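I keep hearing that what a learning robot needs is more: more hours, more arms, more takes of the same little job. At Biltunik we believed it too, and by February we had 2,000 takes of a hand picking up a part, nearly all of them made by the same careful people on the same bare table. The policy we trained on them was lovely to watch, right up until somebody set a tape measure down beside the plate.

So I've come around to the view (and my friends at Chamoun will groan, they've heard it often enough) that I would sooner have 198 takes made on a lived-in table than that whole tidy pile. Leave the tires and the button boxes where they are. Let the Lego creep in from the side! Use one plain part, a gear on a plate, say, and let everything around it be as crowded as a real bench in Larville would be.

I'd also keep the fumbles. We used to throw out any take where the hand had to try again, and I think that was a mistake, a well-meant one, and it cost us a good deal of patience later on. People learn from watching someone recover, and I suspect the machine does too.
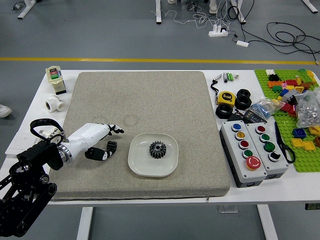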